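Verka wants Stiradcombe to rethink the snack tray

STIRADCOMBE – Verka says its new Fusero snack set, a paper cup and a shallow tray sold together, will bring order to the office break table. After Monday's preview, it is hard to see what was wrong with a saucer.

The pitch is simple enough. Small bites go on the tray, anything you would rather not have rolling around goes in the cup, and the two are cleared away together. Verka plans to sell the set in packs of 40 starting in May, first to offices and schools in the Stiradcombe area.

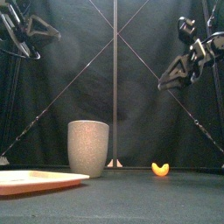
The black cloth backdrop at the Stiradcombe preview.

Verka calls this "a new way to share food." People have been putting snacks on trays for a long time, and the company's handout doesn't say what the new part is. It does say that 857 sets went out in a winter trial, and that users were "overwhelmingly positive." Asked how many of those users filled in a survey, the company said it would get back to us. It had not by Tuesday.

The food at the preview, such as it was, kept to a very small scale.

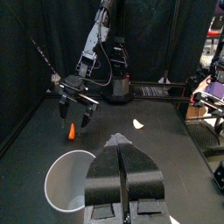
A paper cup, a small orange piece and a white crescent on the black tabletop.

Small portions make any serving set look roomy. The harder test is a full break room at 10 a.m., with people reaching over each other and somebody's coffee too close to the edge. Verka says the raised rims on the tray are there for that kind of crowding, and a rim does help. It helps on the trays most offices already own, too.

Then there is the matter of storage. A paper cup stacks inside another paper cup, and a whole sleeve fits on one shelf. A tray needs more room, and the handout, which runs to four pages, gives no figure for how much space a pack takes up in a cupboard.

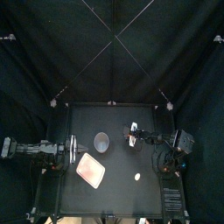 L. Pintér

Price is where the plan gets thin. Verka would not give one on Monday, saying only that it would be "in line with quality tableware." That phrase can cover nearly anything. The company did offer a sales target – 2836 packs by the end of the first year – so it has evidently done some arithmetic that it isn't ready to share.

To be fair to the Fusero tray, the pale pink is easy on the eye, and against a dark table you won't lose track of it. 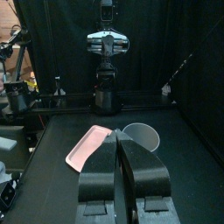
Color alone will not sell it to an office manager who has cups in the cupboard and a budget to answer for. Verka says the first 100 buyers will be able to return unopened packs for a full refund. The offer does not cover opened ones, so anyone who wants to try the set before deciding will have to pay for it first.

Orders open in May. Verka says a price list will be out before then.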